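柔軟物の把持データ収集、作業基準を改訂したので要点だけ流します。対象は手持ちグリッパでの収録全般。Navport側の手順書は6月版に差し替え済み。

1/ 旧版の問題は「把持成功」の定義が収録者ごとに違ったこと。1,933件を見直した結果、接触した時点で成功にしている人と、持ち上げ後の保持まで見ている人が混在していた。同じラベルで中身が別物。

2/ 新基準では、両側の指が対象に接触し、支持面から離れ、2秒保持で成功。途中で滑って再把持した場合は「再把持あり」で別ラベル。削除はしない。失敗も同じ手順で保存する。

3/ 風船などの膨張物は剛体と別区分。変形量が大きく、指の開度から対象寸法を逆算できない。開度と寸法を同じ列に書かないこと。旧版の表はここが一列になっていた。

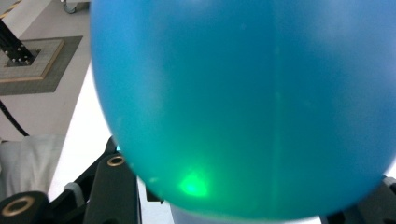 4/ 対象が視野の大半を占める場合も収録は有効とする。ただし指先が左右どちらか一方でも見えていること。両方隠れたら把持位置の判定ができないので「遮蔽」を付ける。

5/ 膨張物は収録前に外径を測って記録。空気は抜けるので、セッション終了時にもう一度測る。初期値との差が許容を超えたら、その回は寸法欄を空白にする。推定値で埋めない。

6/ 床のケーブルは動線の外へ。テープで区切った範囲に入るときは、先に設備側の停止を確認。確認者と操作者は兼ねない。ここは旧版から変更なし。

7/ 指先の部品は14セッションごとに点検。摩耗、緩み、付着物の三項目。交換したら必ず部品番号を残す。Grendixのログ形式なら備考欄ではなくhardware_rev。備考欄に書かれると検索にかからない。

8/ 破裂時は収録を止めて破片を全回収。回収が済むまで次の対象を置かない。破裂した回は「失敗」ではなく「中断」。速度条件と一緒に集計するため、ここを混ぜると後で分離できない。

9/ 既存分は3,026件中1,380件まで新ラベルへの付け替えが完了。残りは旧ラベルのまま置いてあるので、集計に使う人はschemaの値を見てから読み込んでください。混在したまま平均を取らないこと。

10/ 質問が多かった件。「2秒」は指の停止からではなく、支持面を離れた時点から数える。映像で離れた瞬間が判別できない回は「判定不能」。レビュー担当が二人とも同じ判定なら確定、割れたら保留箱へ。

追記:Lirncombe向けの英語版は、5/の許容差の表を直してから出します。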